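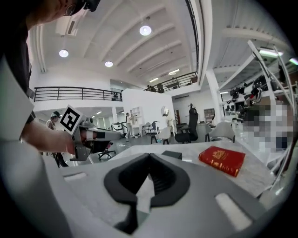 *Une pince tenue à la main au-dessus de la table, près d'un livret rouge à emblème doré.*

**Tâches ménagères : où en sont les machines ?**

Le programme Mahuika étudie depuis deux ans la capacité des machines à exécuter des gestes domestiques et de magasin. La responsable du programme, au sein de la société Zurotby, a accepté de répondre à nos questions en août, avant la remise du rapport d'étape.

Interrogée sur l'échéance d'un robot capable de ranger un logement, elle se montre réservée. « Saisir un objet rigide posé à plat, dans un lieu connu, nous savons le faire de manière satisfaisante. Ranger une pièce entière suppose d'enchaîner quelques centaines de décisions dont la plupart ne sont écrites nulle part. »

Le programme a retenu 40 tâches, du tri du courrier au réassort d'un rayon. Les gestes sont d'abord accomplis par des personnes munies de pinces à main, puis servent à l'apprentissage. Sur 3548 démonstrations enregistrées, 2459 ont été jugées exploitables. « Les autres comportent une hésitation ou un geste interrompu. Nous les conservons, mais elles n'entrent pas dans les résultats publiés. »

Les emballages souples demeurent, selon elle, la principale difficulté.
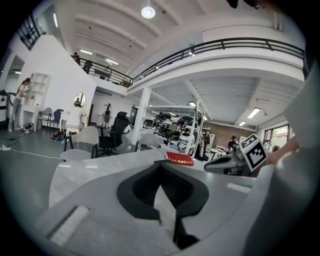 « Un sachet froissé change de forme dès qu'on le touche, et ses reflets gênent la perception. Un enfant de quatre ans le prend sans y penser. Nos modèles le manquent encore trop souvent pour qu'un commerçant s'en contente. »

L'enseigne Momley, partenaire du volet magasin, a demandé que les essais portent en priorité sur la remise en rayon. La vaisselle et le linge relèvent du volet domestique, confié au laboratoire Brarach, dont les travaux ont commencé plus tard.

À la question de l'emploi, la responsable répond que le rapport n'en traite pas. « Notre mandat est technique. Je peux seulement dire qu'aucune des tâches étudiées ne se passe aujourd'hui de surveillance humaine. »

Le rapport d'étape sera adressé aux partenaires avant toute diffusion publique.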